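Does a parish council have to keep its deleted Facebook comments?

**Mizanur Biswas**

I've taken over as clerk at Midton and we get the odd information request. The council has a Facebook page, and my predecessor hid or deleted comments when they got rude. Someone has now asked for everything posted under our April update on the Hommont footpath. We have roughly 200 comments left and no copy of the rest. Are we in trouble? And what should I be saving from now on?

**Songül Coşkun**

You can only hand over what you held when the request came in. Say so plainly in the reply and send what you have. Don't delete anything else on that post — removing material once it has been asked for is a separate and far more serious matter.

For the future, put social media in your retention schedule with a set period. We keep ours for 2 years and export the page every month, with a note of who hid what and why. 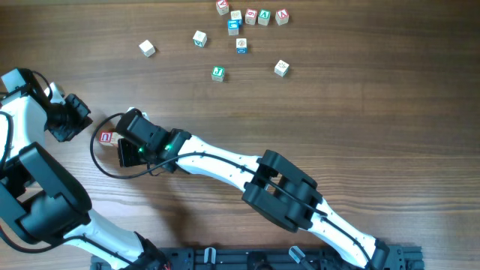 **Najjar**

Agree with the above. Screenshots are fine for a small page, but keep the date showing. Tondon had 2,291 of them in one folder and couldn't find anything, so name the files properly.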